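The Glass Orchard
Reviewed by Teodora Papadopoulos

Low-budget science fiction has a long habit of borrowing from whatever did well the year before, and The Glass Orchard borrows freely. It has the isolated research station, the scientist who has stopped sleeping, the company man who arrives by boat with a sealed case. For its first half hour it plays like a tidy copy of better films. Then it settles on one idea of its own and sticks with it, and from there it is a good deal more interesting than its poster suggests.

The director is Borislav Todorova, whose earlier feature Trisach had a short run on the festival circuit and then vanished. That was a ghost story set in a flooded village, long on mood and short on plot. This time he has a proper script to work from and it helps him. The running time has come down too, and there are far fewer shots of water.

The story takes place at Midadbridge, a listening station on an unnamed northern coast. Dr Halilović (we never learn her first name) has been there for 39 weeks, recording a signal that she believes is coming from under the sea bed. Her only company is the station's technician, Idel, who cooks, mends the generator and keeps a diary that he reads aloud to nobody in particular. When the signal starts to repeat things that Halilović has said in her sleep, the two of them disagree about whether to report it.

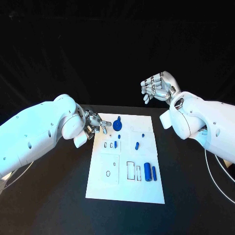

What follows is mostly talk, and the talk is well written. Halilović wants to answer the signal. Idel wants to switch everything off and wait for the supply boat, due on Wednesday. Both have good reasons and the script gives each of them a fair hearing. There is a long argument over a tin of peaches, played in one take of nearly 12 minutes, that does more to explain these people than all the flashbacks put together. I would have cut every one of the flashbacks. They are shot in a milky yellow light, they show a marriage ending in the usual ways, and the film stops dead each time one of them begins.

The company man is the weak link. He turns up at the midpoint with his sealed case and a speech about investors, and from the moment he steps off the boat it is plain what he is for. The part is written as a villain and played as one. A quieter performance might have left some doubt over whether he was right, which would have suited the rest of the film. The case is opened far too early as well, and its contents are a let-down after so much careful framing of the lid.

On the technical side there is plenty to admire. The budget was clearly small, and most of it seems to have gone on sound. The signal begins as a low pulse, hardly there at all, and picks up bits of the station as it goes: a kettle, a door, the diary being read. I saw it in a room with 15 other people and several of them looked round at the back wall during the second act. Anyone watching at home should use headphones. Through a television's own speakers most of this will be lost.

The camerawork is less even. The interiors are steady and well lit, with a lot of attention to hands and faces. The exteriors are hurried, and two of the night scenes are so dark that I couldn't tell who had fallen. One of them matters to the plot. The model of the station used for the wide shots is charming if you like that sort of thing, and I do, but it doesn't match the full-size set, where the mast is on the other side of the door. 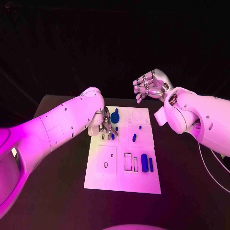

Pegs and board under pink light.

The ending will divide people. Without giving it away, the supply boat does come, and the film then carries on for another ten minutes when most would have finished on the quay. I thought those ten minutes were the best thing in it. The friend I went with thought they belonged to another film. There is very little dialogue in them and one piece of music, a plain tune on a harmonium that we have heard Idel humming since the opening. It is the only time the score is allowed to be louder than the signal.

Comparisons with Trisach are probably unfair, given how different the two are, but anyone who gave up on that one should try this. It has the same patience and puts it to better use. It also has some jokes, mainly Idel's, and a running quarrel over how to stack the tinned food that pays off neatly near the end.

The disc comes in a run of 2,000 with a booklet and a commentary track. The commentary is dry and mostly about weather, though Todorova is good on the peach scene and how many tins they got through. The booklet essay is worth reading after the film and should on no account be read before it, as it gives away the contents of the case in its first paragraph. Subtitles are clear. There are no deleted scenes.

Three and a half stars out of five.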